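**Ticket 3074: Gripper comparison, two-arm tabletop cell**
**Opened by:** Hafþór Dalsgaard, Eten site
**Assigned to:** Kazuhiro Hamada
**Priority:** Normal
**Status:** Open, awaiting supplier reply
**Date opened:** June 6, 2019

## 1. Reported problem

During the comparison of the Clolteck and Raltow finger sets, the left arm stopped short of the commanded grasp position on the scissors task. The controller logged fault 1603 (finger position not reached) and held the arm in place. The right arm reported no fault. The requester asks whether the fault lies with the fingers, the controller settings or the cable routing, and whether results already recorded for the left arm may be kept.

The cell is arranged for the office items task, with the scissors between the two grippers and the desk lamp left standing on the table.

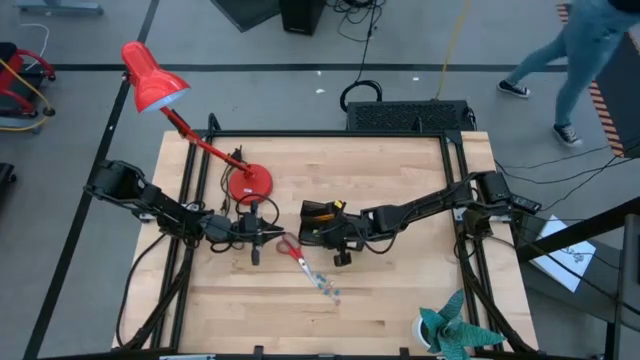
## 2. Checks completed

1. Power to both arms was removed and restored. The fault cleared and returned on the second grasp attempt.
2. The finger sets were exchanged between the arms. The fault stayed with the left arm. The Clolteck fingers are therefore not considered the cause, and the request to return them to De Bruijn has been withdrawn.
3. Finger travel was tested with no object in the grasp. Both grippers completed 30 open and close cycles without a fault.
4. The object layout was compared with the task sheet. The mesh organizer holds the pencils and the pink notes. The scissors lie to its left, with the blades toward the binder clips. Small dark debris was noted on the tabletop and is to be removed before any scored run.

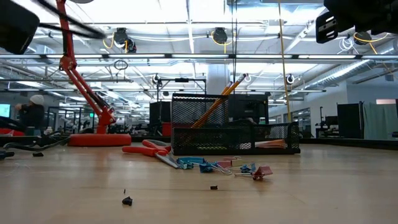

5. Controller settings for the two arms were exported and compared by Zakhar Polishchuk. The closing force limits match. The approach height does not: the left arm carries the value used for the previous table, which was lower.

## 3. Findings to date

The incorrect approach height accounts for the early stop but does not fully explain the fault code, which should be raised only when a finger fails to complete its travel. Daithí Duggan has asked Raltow whether firmware version 2 raises the same code for a blocked approach. No reply has been received.

The wrist view was reviewed separately, as the comparison depends on it for judging finger alignment. At this position both fingertips are in view, slightly out of focus, with part of a red and gray handle at the top. A black fragment lies on the wood between the two, and neither fingertip is touching it.

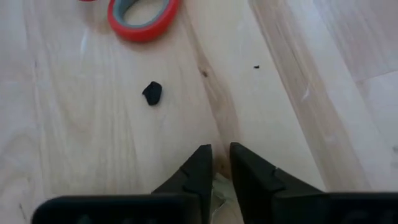 The softness at the fingertips is considered acceptable for alignment checks. It is not acceptable for measuring the gap between the tips, and reviewers are asked not to enter gap values taken from the wrist view in the results sheet. Gap values must be read from the controller log.

Left arm results recorded before the correction are to be marked "height not verified" and kept apart from the scored set. They should not be deleted. Right arm results are unaffected.

## 4. Actions

- **K. Hamada:** Enter the correct approach height for the left arm and repeat the scissors task with both finger sets.
- **Z. Polishchuk:** Add the approach height to the settings checked at startup.
- **D. Duggan:** Forward the supplier reply to this ticket.
- **R. Cuypers:** Clear the tabletop and confirm the layout against the task sheet before the repeat runs.

The ticket remains open until the repeat runs have been attached. Questions on the scoring of earlier results should be sent to Ruben Cuypers.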